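Speaker notes – "Can a home-built gripper fold a towel, and should you care?"
Jennylyn Navarro, shared workshop open evening, May 2019

(Slide 1, title. Wait for the door to close.)

Thanks for coming. I was asked to give a hopeful talk about home robotics. I'll do my best, but I have spent most of a year on this build and my hope has worn thin in places.

Say who I am, keep it short. I mend things, I can solder, I never studied any of this. The project is called Erkel. The name was already on the box the first parts came in and it stuck.

(Slide 2, the aim.)

The aim was small. Take one towel, lying flat, and fold it in half. A child of four can do it while talking about something else. I wanted to know how much of that could be done with parts I could print or buy, on a kitchen table, with no lab behind me.

Mention the Hondora kit here. I bought it for the motors and threw out the rest of the plan. The booklet promised a "helping hand in the home" by the second chapter. I got to the second chapter. I had a motor that turned.

(Slide 3, the hand-held stage.)

Before you build an arm you work by hand. You hold the gripper yourself, do the job, and keep a recording of how it went. The arm is meant to learn from that later. So most of the work is a person folding a towel, over and over, with a pair of grippers where their fingers ought to be. Purple towel, black edging, one side a different colour from the other so you can tell which way up it has landed. The near edge is the one I go for first.
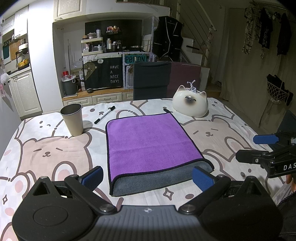
Why not just write the moves down as a program?
Because cloth never lies the same way twice. A fixed set of moves is fine for a block of wood, and I did try it. Out of 79 runs with fixed moves, I got nine folds I would show to another person. The rest were bunched up, or the fingers closed on air.

(Pause. Someone will ask about the nine. They were not good folds either.)

(Slide 4, the numbers.)

We have 2196 recordings now. People clap at that figure and I wish they wouldn't. A lot of them are the same fold done by the same two tired people. If all your examples come from one table and one towel, you have taught the thing about one table and one towel. I put this to the Goel group, who share our bench space, and they said to collect more. They always say to collect more. Maybe they are right, but I'd like to see a small set done with care beat a large one done in a rush, and so far I haven't been able to test that fairly.

Don't get drawn into the argument about simulation. Say I tried it for a fortnight. The towel in the computer behaved like pastry.

(Slide 5, the fingers.)

Slow down for this one, the builders in the room will want it.

The pads matter more than anything else I changed. The first set was bare printed plastic and it slid straight off. Then I tried rubber cut from a bath mat, which gripped so well that it dragged the whole tablecloth along. The blue textured ones are the best so far. They will pick up a thick edge. They are poor on anything as thin as a pillowcase.

The linkage is simple: two arms, each on its own pivot, and the fingers close together. If a pivot screw works loose, one finger arrives late and the cloth twists. I lost a whole September to that before I thought to check with a screwdriver.

Two grippers are better than one for folding, and far more than twice the trouble. You have to bring both corners over at the same speed. Try it at home with kitchen tongs and you will see what I mean.

(Pass the spare finger round now. Ask for it back.)

(Slide 6, things on the table.)

I get asked why we don't clear everything else away. We did at first. The results looked lovely, and then a mug was left out and it all fell apart. Now there's a cup, a marker pen and a china cat next to the towel. The patterned cloth underneath makes it harder again, as it should. Any home I know has a busy tablecloth and too much on it. If a demo you see online has a plain white table and one object, ask to see it with a cup.

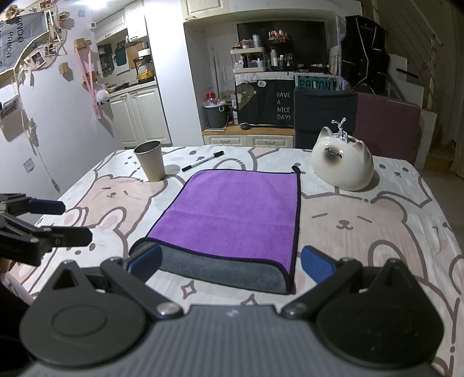
COSTS AND CLAIMS

(Slide 7. This is the part I care about, leave enough time.)

Leteck sell a finished gripper that does most of what mine does. I priced it up and then stopped looking. My own cost came out lower, if you count my hours as free, and my family does not count them as free.

Up to 19 minutes of useful recording is what I get from an evening. The rest is charging, restarting, finding the right cable, and putting the towel back where it was. I would like every talk on this subject to give that number. I have asked at three of them and got a smile.

Here is what I think can fairly be claimed for Erkel:

The hand-held grippers work. You can fold a towel with them and get a usable record of it.

The arm can repeat some of those folds, on our table, in our light.

I have not shown that it can do anything on your table.

I've been told that last line is bad for interest in the project. I'm leaving it in.

(Slide 8, what next.)

Other towels first. Then a tea towel, which frightens me. I want someone who has never met the build to do the recordings, left-handed if possible. I am not going to try shirts. Please don't ask me about shirts.

If you want to build one, take the parts list from the back table. Start with one gripper and a thick towel, and write down your failures along with the rest.

(Questions. Stop when they need the room. Get the finger back.)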